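**Ticket 76: two-arm kit, bottle rack routine (trial unit, Ernport)**
Opened by: Meifang Wei
Supplier contact: Dong-geon Do, Coron
Status: open, awaiting supplier

Thursday, March 19, 2026

The brochure says the kit "racks mixed glassware out of the box". Our box must have been a different one. Out of 17 runs this week the arms stalled in 3, always during the approach to a bottle, and the log gives nothing more useful than "grasp timeout".

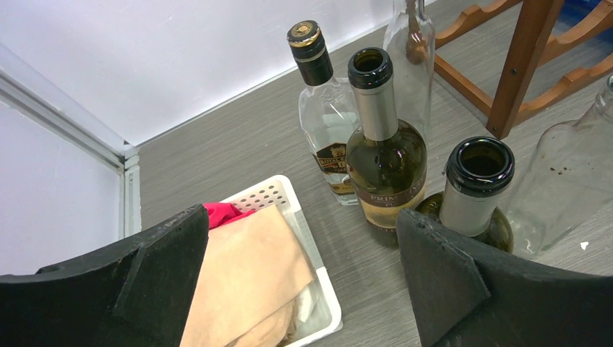 Coron's first reply blamed our lighting. I moved the lamp and got the same timeout, so I'd like that theory dropped. My own guess is clear glass. The routine seems happier with the dark green wine bottles, though I wouldn't swear to it on this few runs.

Steps so far:

1. Restarted the controller and reloaded the stock routine. No change.
2. Recalibrated both grippers using the Coron guide. Page 2 refers to a menu that isn't in our version. Guoqing Yuan found the setting under "Tools".
3. Checked the purple cables on both arms for snagging, with bottles still on the table and the rack partly filled. Couldn't find a fault.
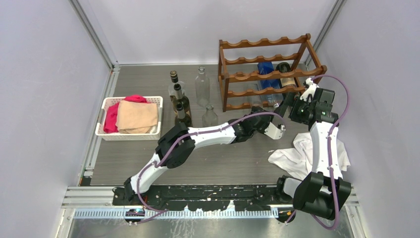

4. Asked whether a cloth lying against the right arm could upset the force reading. Dong-geon says it "shouldn't". I'd prefer a yes or a no.
5. Compared the wrist view with the fixed view, bottles in the rack, cloths in the white basket.

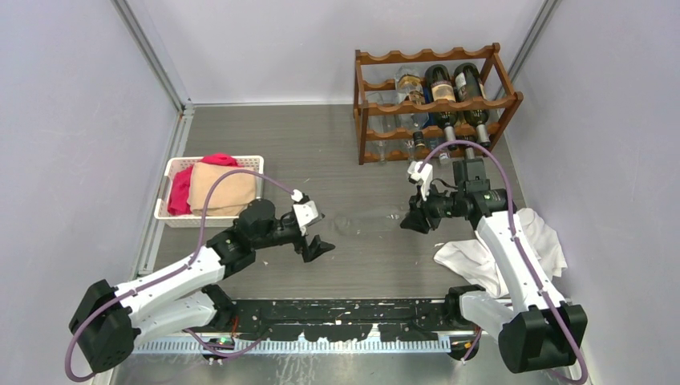 6. Sent the logs to Coron. Still waiting for someone to read them.

**Wanted from supplier:** a list of bottle types they have tested, and the right manual for our version. Yutong Zou won't sign off the purchase without both, and neither would I.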